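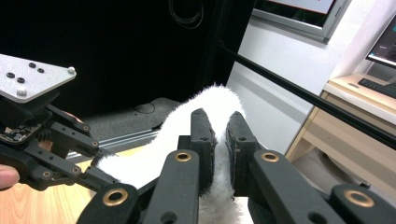 Black fingers, each with a round brass bushing, closed on white fur.

Tuning that jumps: look at the nut before the machine heads

Flivlow workshop newsletter, March
6 min read

The most frequent complaint at the bench over the winter has been a guitar that will not settle in tune. The owner tunes up to pitch, plays for a minute, bends a string or leans on the vibrato arm, and the string comes back flat or sharp. In many cases a new set of machine heads has already been fitted, at some expense, and the fault is still there. Machine heads do wear and cheap ones do have backlash, but the nut should be checked first. It costs nothing to check and the work involved is usually small.

What the fault sounds like

A string that binds in its slot does not change pitch smoothly. Turn the peg slowly while plucking the string and listen. If the pitch stays where it is for part of a turn and then moves in one step, often with a faint ping from the headstock end, the string is being held in the slot. Tension builds up on the peg side until it overcomes the friction, then the string slips and the two sides even out.

The direction of the error helps with the diagnosis. After a bend, string that has been pulled through the slot towards the bridge and cannot return leaves the note flat. After the vibrato arm has been dipped, string that has moved towards the pegs and stayed there tends to leave it sharp. A slipping wrap at the post only ever gives a flat reading. If the note can go either way depending on what was last done to it, the slot is the likely cause, although a bridge saddle or a worn vibrato pivot can behave in a similar way and should be ruled out before any material is removed.

To separate the nut from the bridge, tune the string to pitch and press it down firmly between the nut and the machine head. Release it and pluck again. If the pitch has changed and will not come back until the string is pulled gently away from the fingerboard, the trouble is at the nut. If the pitch returns each time, look at the other end.

Why slots bind

The first cause is width. Most factory nuts are cut for the strings the maker fits, and a player who moves up to a heavier set is asking a slot to take a string it was never cut for. The recent run of Brendwood guitars is a fair case. They have a 43 mm nut and leave the factory with light strings. With a set of 11s on, the fourth string is commonly a 28, and on two of the three that have been through the workshop the fourth slot pinched it at the sides. The string sat in the slot but did not reach the bottom. That raises the action at the nut as well as causing the tuning fault.

The second cause is angle. The floor of the slot should fall away from the fingerboard side towards the headstock, so that the string makes its last contact at the front edge. If the floor is level, or has a hump in the middle, the string bears on more of the nut than it should and the contact point is uncertain. This can also give a sitar-like buzz on the open string. If the slope is too steep, the string sits on a thin edge that wears quickly and may nick the windings.

The third cause is the path to the peg. On a headstock with the machine heads three on each side, the middle strings usually turn outwards after leaving the nut. A slot cut dead straight puts a sharp corner on the side of the string at the back. The back half of the slot should be opened slightly in the direction the string travels. The front should be left alone, as it sets the spacing.

The last cause is dirt. Polish, skin, metal dust from plain strings and old graphite all collect in the slot and set into a paste. Clean before filing.

Doing the work

Slacken one string at a time and lift it out of its slot. Taking all of the strings off removes the load from the neck, and the relief will have to settle again before any height measurement means anything.

Clean the slot with a dry, stiff brush. A length of waxed floss pulled through will bring out most of what is left. Put the string back, bring it to pitch and repeat the test. A good number of complaints end there.

If the string still binds, use a file that matches it. The Yilma nut files we stock are round-edged and marked by gauge. Choose the one nearest the string, and if there is a choice between slightly under and slightly over, go over. A slot a little wider than the string lets it move. A slot much wider lets it rattle from side to side, and the open note will suffer. For a 28 wound string, a 28 file rocked very slightly from side to side gives enough clearance. Do not use a file made for a lighter string and try to widen the slot by leaning on it, as the floor will end up flat with two corners.

Protect the face of the headstock with card and tape. Hold the file at the slope of the slot, which on most guitars is a little less than the angle of the headstock itself, and cut on the push stroke, away from the fingerboard. Use light strokes. The aim is to widen the walls and leave the floor at its present height. Refit the string, tune to pitch and test after every few strokes.

Check the height before and after. Hold the string down just behind the third fret, so that it rests on the second, and look at the gap over the first fret. There should be a small, visible gap. If the string touches the first fret the slot is already at or below its limit and no more should come off the floor. If the open string buzzes once the job is finished, the slot is too low and the nut will need to be shimmed, filled or replaced.

When the slot is right, the string should sit in it to half its diameter or a little more. Deep slots grip the sides of the string and hold dirt. Excess height can be taken off the top of the nut with a 200 mm flat file once the slots are finished, keeping the file well clear of the fingerboard and rounding the back edge.

Finish each slot with fine abrasive paper folded over the edge, or with a string of the same gauge drawn back and forth. On bone this leaves a polished track. On soft plastic it may drag and leave a burr, so go gently.

Lubricants

Pencil graphite works. It is dirty on a white nut, and needs to be put back at each string change. Proprietary greases last longer and should be used in very small amounts, applied with the point of a cocktail stick. None of them will cure a slot that is too narrow. A lubricated pinch is still a pinch, and it will come back when the lubricant has gone.

When it is the machine heads

If the nut passes all of the tests, check the wraps next. Two or three neat turns going down the post are enough on a wound string, and a few more on a plain one. Loose or crossed turns will settle for days. Then check the fixing nuts and screws for tightness, and feel for play in the button. The Wesetti sealed heads have a screw in the end of the button which sets the turning resistance. It is often found loose. Tighten it until the button turns firmly without stiffness. If the post itself can be rocked by hand, the head is worn and should be replaced.

Always tune up to the note. If the string is sharp, drop below pitch and come up again, so that the slack in the gear is taken up on the right side.

Nut slots on a guitar bought from Flivlow are checked free with any paid restring. Please say which strings you use when you book, and if you plan to change gauge, bring the new set with you. Yilma files are sold singly from the workshop counter. The 28 is out of stock until the next delivery.

11 shares | 2 comments

© Flivlow. Contact the workshop | Back to top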